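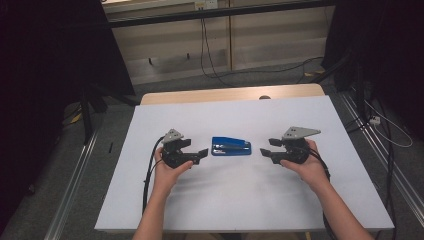 Figure 1. Stapler on the white board, long side running left to right.

Office Tools and Paper Handling
Unit 4 handout: The desk stapler

Read this before the April lab. Bring it with you, along with a pencil and the check sheet from Unit 3.

4.1 What the unit covers

Units 1 to 3 dealt with paper: weights, grain, folding and squaring a stack. Unit 4 moves to fastening. We start with the ordinary desk stapler, go on to loading and jams, and finish with placement of the staple on the page. Long-reach and electric staplers are in Unit 6 and are not on the Unit 4 check sheet.

4.2 Parts

Learn these names. The lab sheets use them without explanation.

Top (also cap or handle). The part you press. On most desk models it is a molded cover over a metal arm. In Figure 1 the top is blue and glossy.

Magazine. The channel that holds the strip of staples. It sits under the top and is exposed when the top is swung up.

Pusher. A small spring-loaded block inside the magazine. It keeps the strip against the front end.

Driver. A thin blade fixed to the front of the top. When the top is pressed, the driver shears one staple off the strip and forces it down through the paper.

Base. The long foot the stapler rests on. The one in Figure 1 is slightly darker than the top.

Anvil. The small metal plate at the front of the base with two grooves in it. The grooves bend the legs of the staple. On many models the anvil turns and gives two settings, closed (legs bent in) and pinned (legs bent out).

Hinge. At the rear. A loose hinge lets the driver wander to one side and is a common cause of crooked staples.

4.3 Position on the work surface

Set the stapler down on its base, flat, with clear space on either side. For the bench exercises we use a plain white board on top of the table. A stapler shows up well against white, and so do dropped staples, which are hard to find on pale wood.

Start each exercise with the stapler near the center of the board and its length running left to right. Turn it only when the exercise says to. If you are left-handed, start with the front end pointing whichever way is comfortable and write the direction on your sheet.

Keep the board free of paper until you need it. Finished packets go to the left, unfinished sheets to the right. Swap these if you are working left-handed.

4.4 Loading

1. Hold the base still with one hand.
2. Swing the top up and back with the other. Do not force it past the stop.
3. Check the magazine for broken pieces of an old strip and tip them into the scrap tin.
4. Lay in one full strip, legs down.
5. Close the top until it clicks.
6. Fire one staple into two sheets of scrap and look at the back.

Some models load from the rear with a pull-out rod. The Bouchard staplers in cabinet B are this type. Pull the rod straight out, drop in the strip, and push the rod home until the catch holds. Do not put rod parts from one stapler into another.

Use the strip size printed on the magazine. A strip that is slightly too wide may go in with pressure and will jam on the second or third stroke.

4.5 Pressing

Rest the stapler on the board and slide the corner of the stack between the magazine and the anvil. Square the stack first (Unit 2). Press with the heel of the hand over the front third of the top, in one stroke. A slow press often leaves the legs half bent. Striking the top with a fist shifts the stack and wears the hinge.

For packets of up to 35 sheets use the standard strip. Thicker packets go to the heavy-duty stapler at the end bench. If you are not sure of the count, do a test on scrap of the same thickness.

4.6 Placement

Corner staple: upper left, at 45 degrees, far enough in that the first page turns without tearing.

Side staples: two, parallel to the left edge, at equal distances from the top and bottom.

Saddle staples: on the fold. Not possible with a standard desk stapler. See Unit 6.

4.7 Jams

Stop pressing at the first sign of a jam. A second stroke usually drives another staple in behind the first. Open the top, pull the pusher back, and take out the strip. Pick the bent staple from the front slot with the flat tweezers. Never use a fingertip, and keep your face away from the front of the magazine while the pusher is held back, as it can snap forward.

If the slot is clear and the stapler jams again, check in this order: strip size, bent driver, loose hinge. Tag the stapler and leave it on the repair shelf if it is either of the last two.

4.8 Supplies for this unit

Gorkano standard strips, one box per bench
Scrap paper, both weights
Flat tweezers
Staple remover
Scrap tin with lid

Each bench box is logged at 1,221 staples after the first test strip is used up. Write the number remaining at the end of the session. It does not need to be exact, but a bench that comes back with 212 or fewer needs a new box before the next group.

4.9 Before the next session

Write half a page on the difference between closed and pinned staples and when you would choose each. Attach one sample of each kind. The Geron reader, chapter 5, has what you need. Sheets go in the tray outside room 507.

Related items
Unit 2: Squaring and Counting a Stack
Unit 3: Folding, Scoring and Grain
Unit 5: Clips, Tags and Binder Rings
Unit 6: Long-Reach and Electric Staplers
Altesetti Bench Safety Sheet
Check Sheet, Units 3 and 4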